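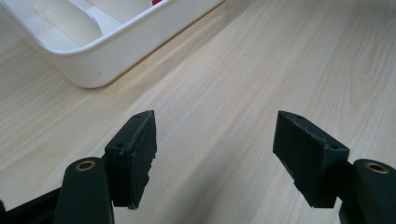

Table and divided tray, Skidby Hall

Skidby Seed Swap Group
Minutes of the spring meeting, 19 April 2026

Chair: Jyoti Bisht
Notes: Tarun Saxena
Apologies: the Katiyar family, who sent their tomato list along anyway (thank you!)

1. Last minutes
Read and agreed. One fix: the bean we all liked so much in October was Trollen, a climbing bean, and had been written down as a bush bean. Anyone who planted it without poles, please see Jyoti for spare canes.

2. How the swap went
Wonderful. We gave out 300 packets, our best spring yet, and the line was out to the bike rack before the doors opened. Lots of new faces, many of them with kids, and the kids went straight for the sunflowers. Squash went first, then the purple carrots. We still have far too much dill. Please take dill.

Tarun said the labels with the sowing month in big print saved him answering the same question all morning, and people told him how much they liked them. Agreed to do the same in the fall.

3. Money
Donations in the jar came to $500, which is a huge lift for us. Jyoti would like to spend part of it on a proper dry cabinet for the seed bank. Everyone in favor. Tarun will price two sizes and email them out. Whatever is left goes to paper envelopes and the hall rent.

4. Skostetti peppers
Long and happy talk about these. Jyoti grew them from saved seed for the third year and brought a jar of the dried flakes to pass around. Sweet at first, then a good slow heat. She has kept the plants well away from her other peppers to stop them crossing, and she thinks the line is steady now. Three members will each grow a row this summer and save seed from the best plants, so we have backup if one garden has a bad year. Growers to write down first flower, first ripe fruit, and any trouble with aphids.

5. Germination tests
The older lettuce did poorly and will be composted. The kale was terrific, nearly every seed up. Onion seed from before last year is not worth keeping. Leeks still to be tested. Tarun has the damp paper towels going on top of his fridge and will report by email.

6. School garden
The school has asked for a morning on saving seed from beans and peas. Lots of hands went up for this one! Jyoti will find out which week suits them and ask if they have somewhere to dry the pods.

7. Other business
Somebody left a blue watering can by the sink. It is in the hall cupboard.
Request for more flowers in the fall swap, mainly poppies and cosmos. Yes please, save what you can.
The hall needs its spare key back.

Next meeting in October, same place. Bring seed in paper, with the name and year on it.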